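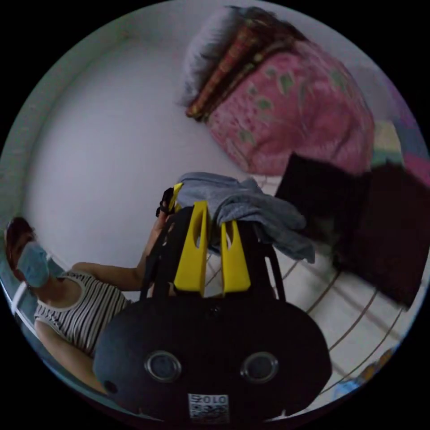
Lesezeit: 2 Minuten

Guten Tag, danke für die Einladung nach Rositz. Ich spreche über gebrauchte Kleidung, und wer sie sortiert. Bitte langsam beginnen, nicht gleich die Zahlen.

Zuerst die Sammlung im Oktober: 1,097 Teile, davon waren 84 so beschädigt, dass wir sie nicht weitergeben konnten. Die Kleiderkammer Ulora hat den Rest in 18 Tagen verteilt. Pause machen, Wasser trinken.

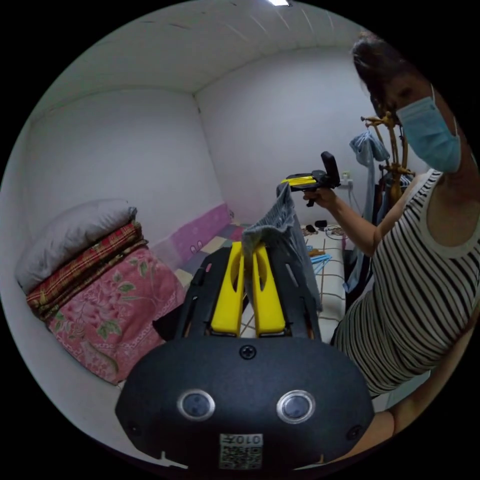
Schwierig ist bei uns der Strick. Er braucht viel Platz im Regal und im Sommer fragt kaum jemand danach - trotzdem möchte ich ihn nicht ablehnen. Jetzt die Frage an den Saal: Wer hat zu Hause Wolle, die er nie trägt?
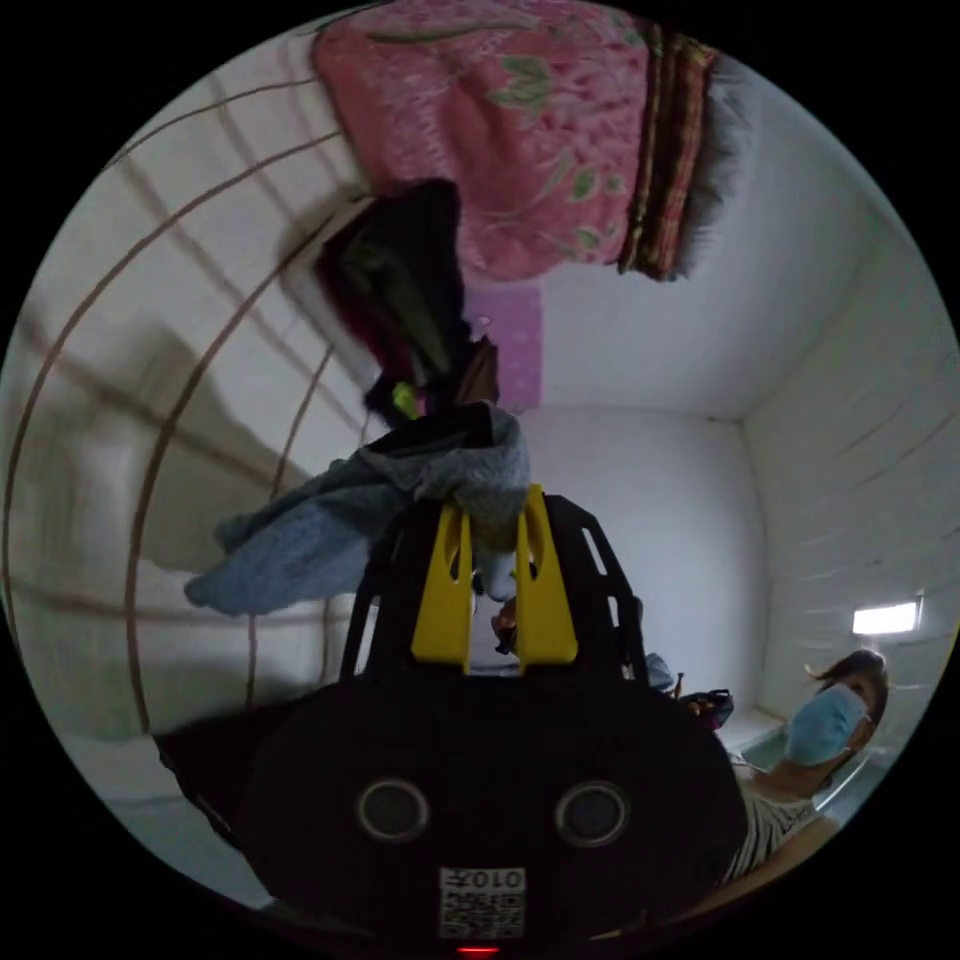

Eine Annahmestelle müsse auch Nein sagen dürfen, kam beim letzten Vortrag aus der zweiten Reihe, sonst werde sie zum Lager. Ich gebe dieser Stimme recht, aber das Nein soll freundlich sein und an der Tür stehen. 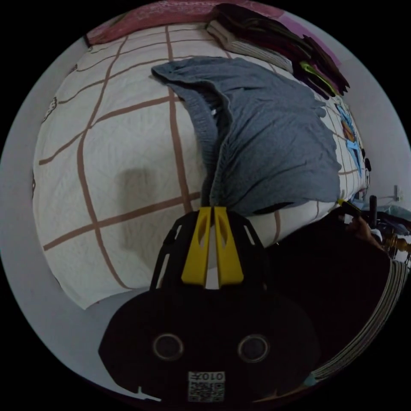 Grauer Stoff auf einer weißen Tagesdecke mit braunen Linien.

Zum Schluss die Öffnungszeiten nennen und die Liste herumgeben.

Kontakt | Impressum | © Ulora | Nach oben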